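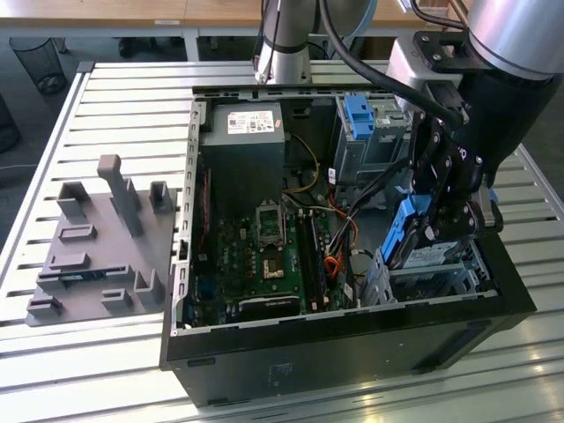 Nevzat Tekin writes that the February item on spring cleaning left out the one thing everybody in Grundton has too much of, namely old computers, and would I please say something sensible about what to do with them before the garages fill up completely.

Well, Nevzat, fair enough, and I have to confess I read your note while sitting about four feet from a desktop I stopped using when my youngest went off to college. I kept meaning to deal with it. I kept putting plants on it instead, and one of them did very nicely there.

The first thing, and I say this as someone who learned it the slow way, is to go looking for what's still on the machine before you decide anything else. Plug it in, borrow a monitor if you have to, and give yourself a whole rainy afternoon. I thought mine had nothing on it but tax forms. There were 1166 photos, including my mother's last Thanksgiving and a long run of blurry ones my nephew took of our dog's feet (I kept those too). Copy everything you want onto an external drive, and then open a few of the files on another computer to be sure they copied. My brother-in-law skipped that second part and is still grumpy when it comes up.

Then there's the matter of the drive itself. Dragging things to the trash and emptying it doesn't really remove them, and a lot of us have old bank statements and scanned passports sitting in folders we've forgotten. You can wipe the drive with a program made for it, or you can take the drive out and keep it in a drawer. I did the second, mostly out of nerves.

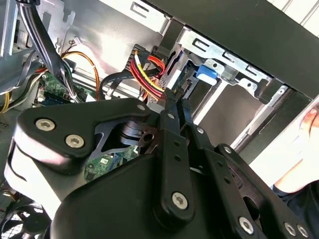

After that comes the pleasant question of who might want the thing. A computer that feels hopelessly slow to you may be perfectly fine for typing letters and reading recipes, so do ask around before you write it off. Keep the power cord with it — tape it to the side of the case, in a bag — and write the model on a piece of masking tape. If a part is missing or you know something is wrong with it, put that on the tape as well. Ferhat Türkmen gave one away last fall with a note that said "fan noisy, otherwise a good companion," and I thought that was about as nice a send-off as a computer could hope for.

If it's past saving, please don't set it out at the curb with the regular trash. Old electronics have metals in them that don't belong in a landfill, and the county drop-off in Privberg takes towers, laptops, printers and those heavy old monitors. Bring a friend for the monitors. Hours are on the sheet by our front desk, along with directions, which you will want, as the turn after the feed store is very easy to miss and I have missed it both times I went.

I'd love to hear what turned up on yours. Send me your finds, long lost recipes especially, and I'll put a few in the next issue. Mine goes to Privberg on Saturday, and the plant is moving to the kitchen windowsill.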